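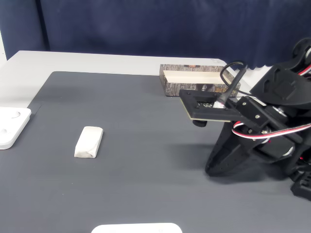

Renata Oakes
Press Officer, Fillell Public Library

03/01/2019

FILLELL — Fillell Public Library will open its sheet music lending room this March, and library cardholders can borrow from it free of charge from the first day.

The room holds 1,174 titles, most of them from the Engström collection, which came to the library in boxes and has now been sorted, repaired and cataloged. Piano music makes up the biggest share. There is also a wonderful run of dance band parts, plenty of choral music, and two full shelves for beginners on violin, flute and guitar.

We are thrilled with how it looks! The old map cabinets were just the right depth for orchestral scores, so they stayed, and the long table by the window is back in use for anyone who wants to spread out a score and read.

Some 600 of the titles are out of print, including the complete Odotetti songbooks, a favorite with choirs in this part of the county. Those can go home with you too — we want them sung.

Music may be kept for four weeks and renewed twice if there is no waiting list. Sets of choir parts should be reserved at the front desk or by phone. The upright piano next door in the Kirkovari Room can be booked by the hour for trying things out.

The lending room is on the second floor, past local history, and keeps the same hours as the main library. An elevator is available from the parking lot entrance.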